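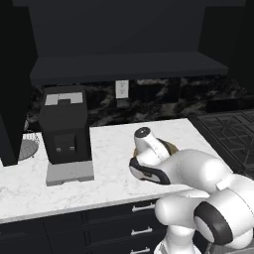

4. Importing your comics into a Rukport library

Rukport reads CBZ, CBR and PDF files. Before you start, put all the files for one series in a single folder and name the folder after the series. Sub-folders are treated as separate series.

1. Open Library and choose Add Folder.
2. Select the series folder and press Scan. A long series can take several minutes.
3. Check the issue numbers in the right-hand column. Anything Rukport could not read is marked in red.
4. To correct a number, double-click it, type the new one and press Enter.
5. Choose Reading Order. Publication is the default. Pick Story if the series has prequels or annuals that belong between issues.
6. Press Save.

Note: Each shelf holds up to 50 issues. Longer runs carry on to a second shelf with the same name, and the reader moves from one to the next without a break.
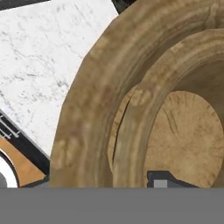

Large bowl, mottled tan and brown

4.1 Variant covers

Variant covers are filed with the main issue. To choose which one shows on the shelf, open the issue, go to Covers and tick the one you want. Issue 7 of Drekau has 13 covers in the sample library, so use it to try this out.

Caution: Do not rename or move files while a scan is running. Rukport will list them as missing, and your bookmarks for those issues will be lost.

4.2 Removing a series

Choose Remove from the series menu. The files stay on your disk – only the library entry goes. Reading history is kept for 90 days in case you add the series again.

Section revised by Ynyr Jenkins, Thursday, July 25, 2024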